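Zenier notebook - leaflet coding, second pass

18 April 2018

Started again with the Curnley leaflets after the break. The box is complete now: 253 leaflets, all scanned, all with the party, the ward and the year written in the file name. The double ones are removed. I kept a double only where the same text was printed with another candidate's face, which for our purpose is a new leaflet.

Goal for today was to test whether the new definition of "claim about opponent" works better than the old one. The old one said: any sentence in which another party or its candidate is mentioned in a negative way. With this we caught too much. A sentence like "The council has let the market hall go empty" was coded as attack by one of us and as complaint by the other, and both had good arguments. In Curnley the council was led by the same party for a long time, so everybody in the town reads "the council" as this party. But a coder who does not know the town cannot know this, and the codebook must work for such a coder too.

New definition, as typed in Wima this morning:

Claim about opponent = a sentence which names a party, a candidate or an office holder other than the sender, and says of them something which the sender presents as a fault. The name must be in the sentence or in the sentence directly before it. "The council" alone is coded under Institution, with the sub-code Fault if needed.

I took a sample of 36 leaflets and coded them twice, once with the old text and once with the new. Order was shuffled by Wima. Between the two rounds I did the letters (see further down) so that I do not remember too well what I decided the first time. I know this is a weak protection. It would be better to wait some days.

Notes from the first round, old definition:

- Questions are a problem. "Who closed the library in Mill Ward?" has no name in it and no statement either, but of course it says something. I coded it as attack each time. The codebook says nothing on questions.
- Bar charts. Several leaflets have a chart with the text "only we can win here". The rival is then "out of the race". Is this a fault? I think it is a claim about chances, and it should have its own code. I wrote Viability in the margin field.
- Quotations. When the leaflet quotes the rival's own words and adds nothing, I had no rule. I left four of them open.
- Irony. "Thank you for another winter of potholes." I coded attack. In my first language I would be certain, in English I am nearly certain.

Notes from the second round, new definition:

- It goes faster. For most sentences I only look if there is a name.
- The rule of the sentence directly before is too narrow in the long leaflets. One has the name of the rival in the headline and after this only "he" for the whole page. By the letter of the rule only the first sentence counts. I coded all of them and marked with a star.
- The Institution code becomes large. This was expected.
- Viability is used often, more in the newer leaflets than in the old ones, but with a sample like this I do not want to say anything on time.
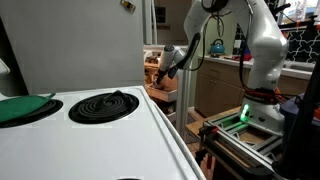
Last modified: May 2018

Agreement with myself between the two rounds is not the thing we want to measure, I put it here only for the record and will not report it. The real test is with the second coder, who gets the same sample and the new text without my notes. Please do not open my margin fields in Wima before you are finished. They are set to hidden but the setting is lost when the project is exported and imported again. I saw this with the Montes files.

Letters to the editor

The second part of the day. We said in the last meeting that the leaflets alone give a one-sided view, as a leaflet is written by the party and the reader cannot answer. So we take also the letters page of the local paper for the same weeks. The Montes archive let us copy up to 200 letters without a new request. I have chosen the ones printed in the last weeks before each election and left out everything which is only on dogs, bells or the bus shelter, except when the writer himself makes the step to politics. One letter on the bus shelter makes this step in the last line, it is in.

What I see after reading the first 100, without coding, only with pencil:

The word "extreme" is used for both sides and for very different things. In one letter it is a tax proposal, in another one it is a plan to join two schools. The word "sensible" is nearly always used by the writer for himself or for people who agree with him. I would like to have both words on the list for the concordance.

Writers often say that they never voted for the party they now defend, or that they always voted for the party they now criticise. This is a nice thing and I did not see it in the leaflets. It gives the writer some right to speak. I do not have a code for it. Suggestion: Credential, with the values former supporter, former opponent, no party, long resident. Long resident is very common ("I have lived in Curnley all my life") and perhaps it should be separate.

Insults are fewer than I had expected. When they come, they are mostly on the group and seldom on the person. A candidate is "misguided", his party is "a disgrace". In the leaflets I have the feeling it is the other way round: the party is left in peace and the candidate is "never here", "does not live in the ward", "missed the meetings". This could be a difference between kinds of text or it could be only the choice of the paper, which surely does not print everything it receives. We cannot know what was thrown away. To be written in the section on limits, and clearly, so that we are not told this by a reviewer.

One more point on the choice of the paper. The headings over the letters are written by the paper and the letter writers have no influence on them. The heading is often stronger than the letter. A rather mild letter on parking fees has a heading with the word "betrayal", which is nowhere in the letter itself. So headings must be stored in a separate field and not be counted together with the text. In the Montes export heading and text are in one field. I separated them by hand for the first 100 and it took me the whole time after lunch. If somebody can write a small script, the heading is always in capitals and ends with a line break. Only in the oldest pages this is not so.

Spelling of the party names

I repeat this here as it came up again. Write the names as the leaflet has them, then the standard form in the second field. Do not correct the leaflet. The independents have changed the name of their group three times and each time some of them kept the old name. For the standard form we use the name under which the person stood on the ballot paper. If a leaflet has no party name at all and only the colour, put "none given", and the colour in the comment. Do not guess from the colour.

Things which did not work

Wima closed itself two times when I opened the large leaflet with the folded map. The coding was saved, the comments were not. I wrote them again from memory. Until this is repaired please save after each comment.

The export to the spreadsheet changes the pound sign to a question mark. For us this is bad, as we have a code for sums of money and the search looks for the sign. I replaced it by hand in the sample only.

I coded one leaflet from the wrong town. It was in the Curnley box and has a Curnley printer on the back, but the ward does not exist there. It is taken out of the sample and I put the next one from the shuffled list in its place. The total above is already without it.

To decide together

Should a question be coded as the statement which it suggests? I am for yes, with a flag. Then in the analysis one can leave the flagged ones out and see if the result stays.

Should the pronoun rule be opened to the whole paragraph? Or to the whole leaflet, if only one rival is named in it? I prefer the paragraph. The other is simple to say but in leaflets with columns it is hard to apply.

Quotations: my proposal is a separate code Quoted rival, and the coder does not decide if it is an attack. We look at them all together at the end.

Does Viability go under claim about opponent or stand alone? I have it alone for now.

Next

Send the new definition and the sample to the second coder. Finish reading the rest of the letters, with pencil only. Ask Montes if the pages with the results can be copied too, or if this needs a new form. Write the rule for headings into the codebook, section four, and move the old definition to the appendix with a note on why it was changed.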